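Zultonstead Residents' Help Board
Household and Waste > Recycling

Are coated paper containers accepted in the curbside paper bin?

Posted by Graziella Bassi, 26 Apr 2026

I manage the shared recycling area for a residential building with 25 units. In February the building received a contamination notice stating that coated paper had been placed in the paper bin. The notice did not specify which items were at fault. The printed guide supplied to residents refers only to "clean paper and cardboard" and makes no mention of coatings. I would be grateful for guidance on how residents should sort cups, tubes and food cartons, and on whether the notice may be appealed.

Karla Escobedo
Member, 146 replies

The paper bin is intended for uncoated paper and cardboard. Items with a plastic lining are handled separately, as the lining does not break down with the paper fiber during pulping. Drink cartons and lined cups should go in the mixed container bin where your hauler provides one. If your building is served by Bortolotti, the lid of each bin carries a printed list, and that list takes precedence over the older paper guide.

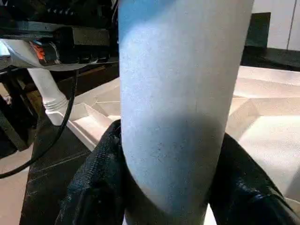 A simple tear test is recommended for items that are difficult to classify. Tear a corner and examine the edge: plain cardboard leaves a rough, fibrous edge, while a lined item often stretches or shows a thin film. Appearance alone is a poor guide. A tall white cylinder with a matte, faintly speckled surface may be coated cardboard or may be plastic with a powder finish, and the two belong in different bins. Metal ends and plastic caps should be removed before sorting.

With regard to the notice, a first notice carries no charge in Zultonstead. An appeal is permitted but is seldom worth the effort – a written reply stating the steps taken is normally sufficient.

Kwame Nutsugah
Member

Our building in Wuvville puts everything in the paper bin and has not received a notice.

Gerardo Sanna
Member, 2 replies

The previous reply should not be relied upon. Wuvville is under a different contract, and its material is sorted by machine after collection. Residents of Zultonstead are required to sort at the bin.

I would add one point to Ms. Escobedo's reply. Pizza boxes are accepted only where the cardboard is free of grease. The clean lid may be torn off and recycled, and the base placed in the general trash.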